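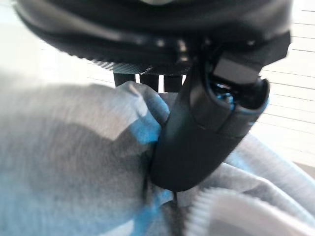 Re: Folding cell at Nindholm, change of shifts

Date: May 11, 2026
To: patwood-floor list

Dear all,

I answer to the question from the Palent site, which I quote here:

> We hear that since April the arm does the grey knitwear at
> your place. Are the folders sent home? And who deals
> with the pieces it cannot do?

No one is sent home. Before, we were eight at the folding tables. Now six stay there and two have moved to checking and labels. The finger of the gripper goes deep into the soft fabric and makes many creases, so a person still has to smooth the piece before it goes in the bag. Ribbed parts are the most difficult, I think.

What is different is the rhythm. We used to choose our own order of work, and now the pieces come when the arm gives them. Several colleagues find this tiring. We have asked Deligiannis for a pause of 20 minutes in each half shift, and we wait for the reply.

If Palent gets the same cell, please ask for the training before it starts. Ours came after.

With kind regards,
Folding team, Nindholm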